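Why People Replace Computers That Still Work
Final report, Consumer Behavior project
Submitted 2002-11-05

1. What we set out to do

The original proposal for this project was to measure how long a home computer lasts. Our instructor wrote "lasts until what?" in the margin and handed it back, and the rest of the term has been spent on that question.

A refrigerator lasts until it stops being cold. A car lasts until the repair costs more than the car, plus a year or two of denial. A home computer is harder, as most of the ones we asked about were working on the day they were replaced. They started up and opened letters. They printed, or failed to print, at the same rate as ever. Then one day they were carried to the basement and a new one was on the desk.

We wanted to know what happened on that day, and who decided.

2. How we did it

We interviewed people in 27 households in Drukine, all within walking distance of the bus line, a sampling method we would call convenient if the buses ran more often. Each household had replaced at least one computer. We used a questionnaire with 30 questions. This was too many. By the last page people were answering "sure" to questions that did not allow it, and we have thrown out everything after the section on printers.

We also visited two stores. Moulin sells new computers at the mall and Cunditz sells used ones out of a former shoe store, with the foot-measuring devices still on the counter. Neither let us see sales numbers. Both let us stand near the register and listen, which we did until it got awkward.

3. What people told us

In 19 of the households, the main reason given for buying a new computer was that the old one was "slow." We had expected this. We had not expected how much trouble people would have telling us what it was slow at. One man said the whole machine was slow, then mentioned that he used it for one thing, a spreadsheet of his gas mileage. A mother of three said hers was slow in the evenings. Evenings were when all three children wanted it, and we believe she was describing a line.

The other 8 households gave a mix of reasons. A new game would not run. A relative got a new one first. The color did not match the desk. One family replaced a computer in December because there was a sale, and when asked what had been wrong with the old one, they had to go and look.

The most useful question turned out to be one we added late: "Did you think about fixing or upgrading it?" Most people said they had thought about it. When we asked what stopped them, the answers got quieter. Very few mentioned the price. They mentioned the case. Taking the cover off felt to them like something that would set off an alarm, or void something, or let something out. People who change their own oil and have wired their own garages told us they would not go in there.

4. The inside problem

We think this deserves its own section. A person who has never looked inside a machine has no idea which parts of it are old. The machine is one thing, it is slow, and so the whole thing has to go. A person who has looked inside sees a board with other parts attached to it, and can start to ask whether one of those parts might be the trouble.
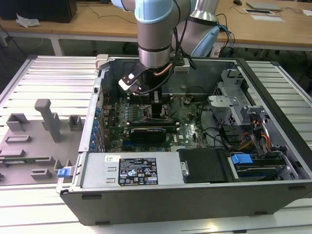
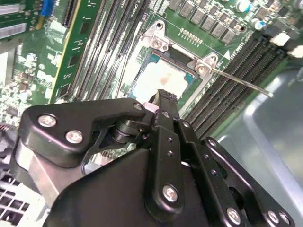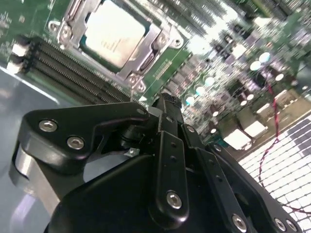

The motherboard, in all three.

More memory was the upgrade that came up most often in our interviews, usually in the form of a brother-in-law who had offered to do it. The offers were sincere. They tended to be made at holidays and to expire shortly after. In the few households where somebody had added memory, the owner spoke about it with the kind of pride usually saved for a deck.

There is also a vocabulary problem. Several people used "memory" to mean the hard drive, and two used "hard drive" to mean the entire box. One called the monitor the computer and the computer the modem. It is difficult to go into a store and ask for part of something when you and the clerk are not talking about the same whole. At Moulin we heard a customer ask for "more room" and be sold a computer. To be fair to the clerk, it did have more room.

At Cunditz the conversations were longer. Customers brought the machine in with them, sometimes wrapped in a towel, and the person behind the counter asked what they did with it before saying anything else. A fair number left with the same computer they came in with. We do not know how the store stays open.

5. Where the old ones go

Nowhere, mostly. We asked to see the old computer if it was still in the house, and it usually was. We found them in closets and under stairs, and one was holding up a fish tank. People gave us two reasons for keeping them. The first was that there were things on them (photos, taxes, a novel). The second was what they had paid. A machine that cost as much as a used car cannot be put out at the curb by someone who remembers writing the check.

We asked whether anyone had moved the things off. Several said they were going to.

One of us has an Ultuvano in a closet at home, bought before high school, and has been asked by the rest of the group to disclose this.

6. Problems with the study

Our sample is small and leans toward people who open the door to students. Everybody was remembering a purchase, and people remember purchases as more sensible than they were. We did not test any of the old computers, so when someone says theirs was slow, we have only their word and their tone of voice. We also never defined "household," and one of ours may be a dentist's office.

7. What we would do next

We would cut the questionnaire to one page. We would like to offer people a free look inside their old machine, with someone patient standing next to them, and ask the upgrade question again afterward. We would also go back to the families who were about to move their files off and find out if they did — our guess is in the appendix, sealed.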